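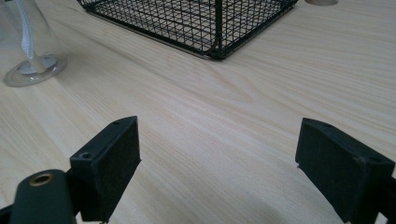 A production manager at Kimville asked us, before placing an order, why a company that sells grippers would put its worst fault on the page where other companies put their history. The answer is that the fault is most of our history. Customers who have read the account below tend to ask better questions about their own cells, and we would sooner answer those at the start of a job than after a stoppage.

About Skeldale

Skeldale designs, builds and repairs two-finger grippers for light handling work. We make hand-held units, used to record how a person picks up and sets down an object, and arm-mounted units that do the same work on a line. Both types use the same finger geometry and the same padded gripping faces. Our workshop is in Garkham. Assembly, pad bonding and load testing are all done there.

The Wragg fault

The first arm-mounted units we supplied went to a packing line at Wragg. They were set to lift small open containers from a bench and place them in a tray. The line had been in service since April. On 29th December, one unit released a container at full travel height. The container struck the guard and broke. The line was stopped by the operator, and there were no injuries.

The controller log showed no error. Finger position was correct, motor current was within limits, and the close command had been held for the whole move. By every signal the controller could read, the gripper was still holding the part.

When the unit was stripped down in Garkham, we found that the pad on one finger had begun to separate from the rigid block along its upper edge. Under load, the pad sheared sideways and the container went with it. The unit had completed 3794 cycles since its last pad change. Our manual at the time said to inspect the pads every 2000 cycles, but it did not say what to look for, and the inspection had been recorded as done. The pad surface was in good order. The bond line had not been checked.

We hold that the fault was ours. The instruction was incomplete, and the design gave the controller no means of telling a closed gripper from a gripper that was holding something.

What changed

Pads are now bonded in a fixture that applies even pressure over the full face, and each bond is pull-tested to 345 newtons before the finger is released to assembly. Fingers that fail are scrapped. We do not rebond them.

The inspection sheet now has a separate line for the seam between pad and block. The check is made with the gripper open and the power isolated, under a good light, on both fingers. Any lifting at the seam, however short, means the finger is replaced before the unit goes back into service.

Arm-mounted units carry a slip sensor as standard. If the pad moves relative to the block, the arm slows, lowers to its last safe height and stops. It does not try to grip again. Early versions did attempt a second grip, and on the test bench this dropped more parts than it saved — the function was removed.

Release height is limited in software. A customer can raise the limit, but the change is logged and needs a key held by the site supervisor.

After the Wragg fault we recalled all 111 units then in the field, including the hand-held ones. A hand-held gripper drops its load from a lower height, but a pad that shifts also spoils the recording, and any arm trained on that recording will copy the bad grip.

Faults still open

Two matters are not closed. Pad wear is uneven on thin-wire goods such as mesh baskets, where the load sits on a few narrow lines of contact, and we have not yet set a separate cycle limit for that work. Smooth clear plastic can also creep through the grip slowly enough to stay below the sensor threshold. Customers handling either type of goods should speak to us before setting their inspection interval.

Reporting a fault

Stop the unit, isolate the power and leave the fingers as they are. Do not clean the pads. Send the controller log and the finger set to the Garkham workshop, with the cycle count written on the tag. Fault returns are stripped down ahead of routine repairs, and a copy of the findings goes to the site that sent the unit.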